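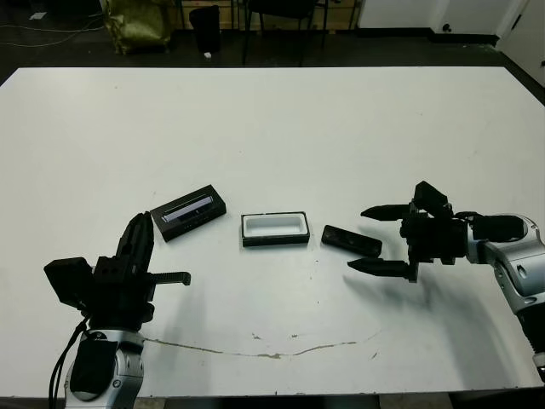 Head camera, box, tray and lid between the arms.

May, phone packing, Preltholm bench, 14:20

Policy retrained overnight on the 227 demos Undix checked. The question for this entry is whether wrist views help with the last bit of the pick, where the head camera alone tends to come in too high. Same weights for both conditions, wrist inputs masked in one of them. Logged 3,762 steps before stopping for lunch.
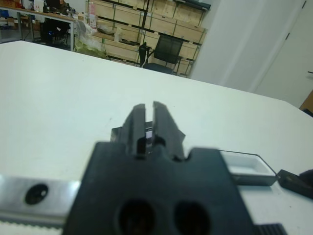 Wai-kit Ho: I'd mask the wrist views one side at a time before blaming the head camera. On the Hviid runs the left one hardly mattered and the right one did nearly all the work.

Fair point, added as a third condition. Needs a fresh config, the old one only has a single switch for both wrists.

Right arm over the tray, phone tipped up at the right-hand end:

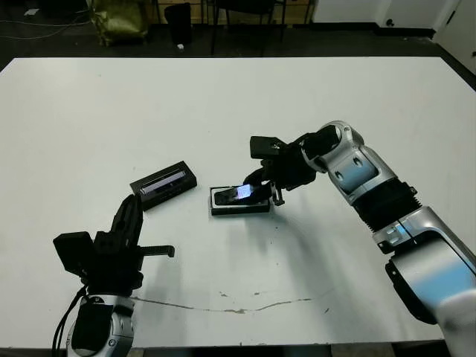

Changes for the next block

Slow the final approach on the right arm. Keep the left arm parked near its own case and log its joint targets anyway. Lid start pose to be varied by hand, angle included. Two repeats per pose.

Reference layout for the start pose, head camera:
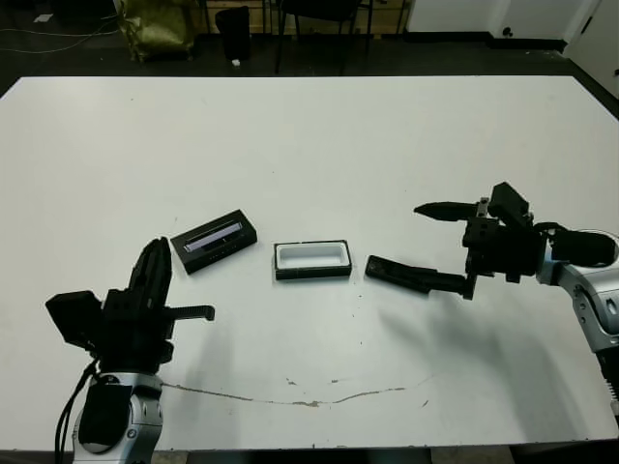 OPEN ITEMS

Herkia export still drops the gripper width column. Ask Wai-kit for the Hviid masks. Success labels to be done from the head video, without looking at the condition first.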